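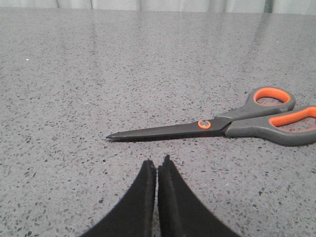
Kitchen scissors

Kitchen scissors (also kitchen shears, food scissors) are a hand-held cutting tool kept in the kitchen and used for food, packaging and string. Two blades turning on a pivot, a handle loop on each. Usually heavier than paper scissors, lighter than garden ones. The line between kitchen and household scissors is loose and plenty of homes have one pair doing both jobs.

Names

"Shears" tends to mean the bigger sort, with one loop larger than the other so several fingers fit. "Scissors" for the rest. Shops mix the two freely. In British homes usually just "the scissors", or "the good scissors" if there is a second pair nobody minds about.

Construction

Blades are mostly stainless steel, sometimes carbon steel, which takes a keener edge but rusts if left damp. Dark finishes are sold as well, either a coating or a treatment of the steel itself. Coatings wear first along the edge and round the pivot.

Pivot is a screw, a rivet or a lift-off joint. Lift-off pairs come apart for washing – handy after raw meat, annoying if they come apart in use. Riveted pairs cannot be tightened at home.

Handles are plastic, metal or plastic with a softer grip. Some have a toothed gap between them for bottle tops or nuts. One blade is often finely serrated, to stop slippery food sliding forward.

Use

Common jobs are snipping herbs, cutting bacon rind, opening packets, trimming fat, portioning pizza and jointing small birds. Long thin blades suit herbs and packets. Bones need a short thick blade and plenty of handle.

Caroline Mfaume's household guide Wesmont gives a page to them and advises keeping 2 pairs, one for food and one for everthing else. Njoroge Kariuki, in the cookery handbook Rugemalira, disagrees and says one pair washed properly will do.

Storage

Drawer, hook, knife block or jar. Left out on the worktop is probably the commonest of all. If so, shut the blades and keep the points back from the edge. Stone and stone-effect tops don't mind scissors being laid down but grit on the surface can mark a polished blade. In a drawer, a sleeve or a slotted tray saves the edges and the fingers.

Care

Wash by hand in warm soapy water, dry straight away, open and closed. Dishwashers are hard on edges and on some coatings, check the maker's leaflet. A drop of food-safe oil at the pivot now and then. If the blades fold paper instead of cutting it, try tightening the screw before sharpening – a loose pivot feels just like a blunt edge.

Sharpening is done on the bevel only, never the flat inner face. Serrated blades are best left to a sharpener. Cutting kitchen foil is often recomended as a quick fix; it may clean off a small burr but doesn't replace proper sharpening.

See also: Poultry shears, Herb scissors, Kitchen knife, Worktop

Last edited December 19, 2018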